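About Akande Parts Recovery

Akande Parts Recovery sorts mixed returns for hardware retailers, schools and small repair shops. We operate from a single unit in Rarndale with 60 benches and one receiving dock. Goods come in as unsorted lots and leave as graded, labelled stock or as separated scrap.

What we handle

Most lots contain hand tools, measuring tools, plastic kitchenware, cable, and small electronics with or without their housings. We do not accept batteries shipped loose, pressurised containers, paint, or anything with a mercury switch. Fluorescent tubes go to Stekier under a separate arrangement and should not be put in a general lot.

A lot may weigh up to 145 kg including its pallet. Heavier lots need to be split before they reach the dock. The lot number must be on two adjacent sides of the outer carton, in characters at least 45 mm high.

How a lot is sorted

On arrival the lot is weighed and its number is checked against the consignment note. It is then divided into grey bins and moved to the benches. Each bin holds a mixed portion of the lot, and no attempt is made to group items at this stage. Exposed circuit boards are taken out first and put in anti-static bags. Remaining items are graded A, B or S (scrap) by type.

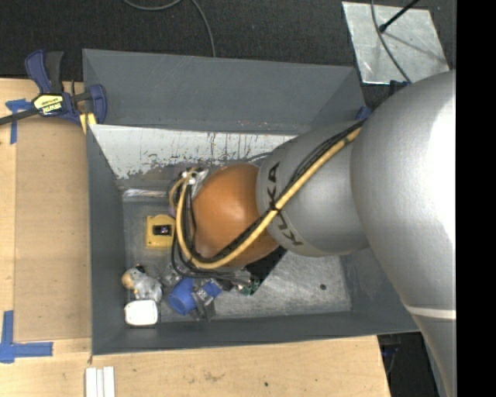
Mixed items in a grey bin, including a small green circuit board.

Grade A items are complete and go back to the client or to resale, according to the contract. Grade B items have a fault that can be described in one line on the label, such as a missing belt clip or a cracked lid. Everything else is grade S and is separated by material. Plastics are sorted by resin code where one is moulded into the part. Unmarked plastics are baled together.

Records

Each client receives a lot report listing item types, grades and net weights. Reports are kept for seven years. Since May, reports have been issued through Grasport in spreadsheet format, and paper copies are sent on request only.

People

Yuxi Jiang is operations manager and is responsible for grading standards and bench training. Lawal Edet manages receiving, client contracts and the scrap accounts. Questions about a lot already on site should go to Lawal with the lot number in the subject line.

Visits

Clients may inspect their own lots by appointment. Closed-toe shoes are required past the front counter. Parking is at the rear of the building, beside the dock ramp.

Page last revised June 3, 2026.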